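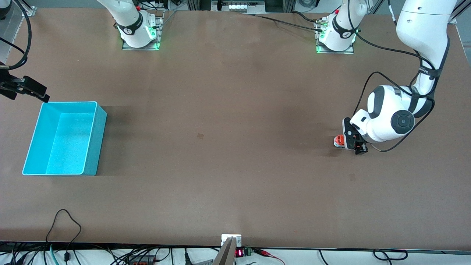
DATA CARDS / COLLECTION RULES

Ristellow Bin Set: readme and house rules

Hi, and thanks for downloading. This readme covers the tabletop part of Ristellow, our two-arm pick-and-place set, and mostly it covers the rules we collect by. I wrote it for people who want to train on the data, but also for anyone setting up a similar station who'd like to borrow our habits (please do!). The file format notes live in FORMAT.txt, so I'll skip all that.

What's in it

The release has 1,000 episodes, all teleoperated, all with two arms over one brown table. One small object and one open bin per episode. The turquoise bin is the one you'll see most. We recorded at 15 frames a second from a fixed camera, and each episode folder has the video, the joint positions for both arms, the gripper commands and a short text label.

I held back 200 episodes for testing. They're in the folder called heldout, and I'd really appreciate it if you left them out of training, even the "just to see" kind of training. We all know how that goes.

Left and right

Read this bit twice! Left and right in our labels always mean the robot's left and right. The camera faces the arms, so the robot's left arm is on the right side of the picture. In the opening shot the left gripper has the orange-and-red object and the right gripper is over by the bin, and that's how the label would put it too. Caron, our older set, used the viewer's sides, and if you mix the two without flipping one of them you'll get a very confused policy. The script flip_sides.py does the conversion.

Rules before recording

Clear the middle of the table. The object for the episode and the bin are the only loose things allowed there. Pens, tape, your coffee – all of it goes somewhere else.

Start with an empty bin. Look inside it, don't trust the last person.

Check cable slack on both arms. Move each one slowly to its far reach and watch the loops. If a loop drags on the table or goes tight, stop and re-strap it before you record anything.

Keep hands and sleeves outside the table edge whenever the arms are powered. To reset an object by hand, press stop first. Yes, every time, even for a two-second nudge.

The wiring along the near edge is off limits during a session. If something there needs fixing, power down and write it in the log.

Rules while recording

One operator drives, one person watches with the stop button in reach. The watcher doesn't look at a phone. We swap after 9 episodes, which sounds fussy until you've done a whole afternoon on the controls.

Don't redo an episode only for being ugly. Slow grasps and second tries stay in and get the label "retry". A drop outside the bin gets "fail" and also stays in. I argued for this pretty hard – people learn a lot from the misses, and so do models.

If both arms are near the bin, the one holding the object goes first and the other waits. You can plan around that when you split the data by arm.

Marks on the table

There are a couple of marks on the surface, including a small dark square one close to the center. Please don't use them as targets. We had an operator lining up placements with a mark for a full session, and the placements came out way too neat, so I pulled those episodes. The placement sheet from Plakell (our labeling tool) gives you a random spot to start from. Use that.

Known issues

The labels for one Thursday session say "box" where the others say "bin". Same meaning, I just haven't cleaned it up.

Gripper commands can run a frame ahead of the video. Almost 15 episodes have it badly enough to notice, and they're listed in sync_notes.txt.

Lighting was kept the same for the whole release, so don't expect a model to cope with your sunny window.

Using it

Free for research and teaching. If you publish, cite it as Ristellow Bin Set, Ivitley Lab, May release. Found a mislabeled episode? Send me the episode number and what you think the label should be, and I'll put it in the next update.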